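Re: [upstairs-move] carpet in the back room, keep or pull?
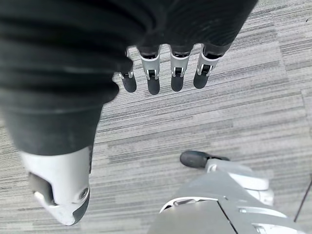
FLOORS / CARPET

Naveed, quick one before I run. Gray stripe is what we've got, see photo. I vote keep it. Stripes hide chair marks better than plain and I don't want to be gluing anything in March.

On 9:40 am Naveed Rajput wrote:
> Did anyone decide about the carpet? Hastach can do new tiles
> but they want the room empty and 5 days notice. Also which
> way are the desks going, because if they run across the
> stripes it's going to look crooked no matter what we do.
> And is the vacuum ours or does it stay downstairs?

Desks: along the stripes, agreed. Use a stripe as your line and you won't need the tape. Leave the gap by the door, the Obura cabinet has to get through there and it's wider than you think.

Hastach: I asked for a price anyway. 300 for the small room, not counting the edges, and they'd charge again to take the old stuff away. Too much for a floor we may only have till summer.

Vacuum is ours. Bags are not, we're out. Vomix ones fit, the Redov ones dont, I tried. Somebody pick up a pack and I'll pay you back.

Cleaning: vacuum with the stripe first, then across. Spot cleaner on the coffee patch by the window, blot, no scrubbing. Do it the night before so it has time to dry. Chair mats go down after, I have 13 of them in my garage and we need 19, so if you have any spare pls bring them.

Can't do the morning, will be there from 2 pm with teh van. Keys are with me till then so call if you need in earlier.

Neema Shemweta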